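Progress report to the Pimentel Fund, spring term
Sunddale Seed Library and Growing Room
Prepared by Noemi Bianchini

We've had a wonderful few months, and I'm so glad to be writing this one! When you approved our grant we had a few shoeboxes of bean seed and a lot of hope. Since then the library has lent out 664 packets, and the Clultport branch asked for a second cabinet in March after the first one ran low on tomatoes.

## Lending

Peppers, beans and lettuce go fastest. We didn't expect the lettuce at all (it's fiddly to save), but families like it because they can eat it in a month or so. Tin-yau Tsao has rewritten the little instruction slips that go into each packet, and they're much better now - short, big print, with the planting depth at the top where people look for it. He has also translated the bean and squash slips into Chinese. Spanish slips are next.

Returns are slower, as they should be. Most of what we lent won't set seed until late summer. We did get back a lovely jar of Stollari pole beans from last year's growers, more than enough to cover what we gave out.
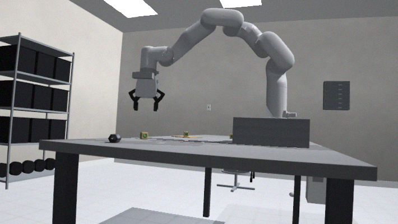

*Arm over the table, with the two-finger gripper at the end.*

## Classes

We ran our beginner class three times and filled all 30 seats each time. People stay late, swap stories about squash borers and go home with far too many cups of soil. The germination test was the favorite part again: ten seeds on a damp paper towel, rolled up and left on top of the fridge. I'd like to add an evening class at 6:30 for people who work days, and two past students have already offered to help teach it.

The hand-pollination class was smaller and a bit of a scramble, as our squash plants had hardly any flowers open that week. We'll move it to July.

## Money

We've spent 4,000 dollars of the grant so far. The biggest share went to the two cabinets, then envelopes, labels and the dehumidifier for the storage closet. We set aside 700 dollars for shelf lights and haven't touched it yet - the first quote was high, and I'm waiting on another.

The label printer was a poor buy. It smears, and we've gone back to pencil, so please expect a small refund line in the next report.
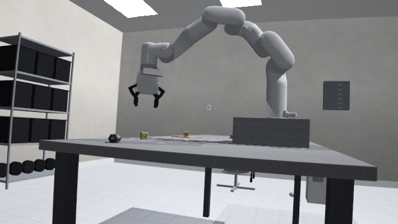

## Coming up

- Evening beginner class, if we can get the room
- Spanish slips for beans, squash and peppers
- Seed cleaning day in September, with screens and fans set up outdoors
- A second quote for the shelf lights

Tin-yau will send the full lending list separately. Please come by for the cleaning day if you can, and wear something you don't mind getting chaff on!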